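3.2 Einrichtung der Greifzelle in der Simulation

Die Zelle Killisska wurde vor der Inbetriebnahme vollständig in der Umgebung Multard nachgebildet. Der Nullpunkt des Greifers liegt im Modell wie an der Anlage in der Mitte der Handfläche. Beide Finger werden symmetrisch verfahren; der Öffnungsweg ist auf 78 mm begrenzt. Vor jeder Versuchsreihe wird der Greifer ohne Objekt ganz geöffnet und die Lage der Handkamera gegen das Modell geprüft (Abbildung 4).

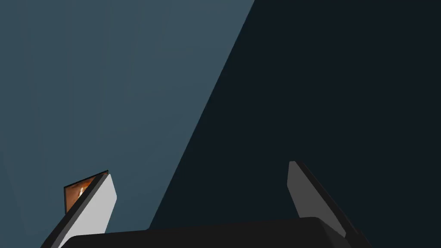

Abbildung 4: Geöffneter Parallelgreifer in der Simulation, ohne Objekt zwischen den Fingern. Links hinter dem linken Finger ein kleines, orangebraunes Objekt.

Für die Prüfung werden die Fingerspitzen im gerenderten Bild als Bezugspunkte verwendet. Schwierig ist dies bei seitlicher Beleuchtung: Der linke Finger hebt sich in Abbildung 4 deutlich ab, die Außenkante des rechten dagegen kaum vom dunklen Hintergrund. Die Schwelle der Kantenerkennung wird deshalb für jeden Finger getrennt eingestellt — eine gemeinsame Schwelle führte in fast 8 % der Durchläufe zu einer falschen Zuordnung.

Nach 100 Greifzyklen wird die Prüfung wiederholt. Weicht ein Bezugspunkt um mehr als 4 Pixel ab, wird die Kamerapose neu bestimmt und der Parametersatz unter neuer Versionsnummer abgelegt.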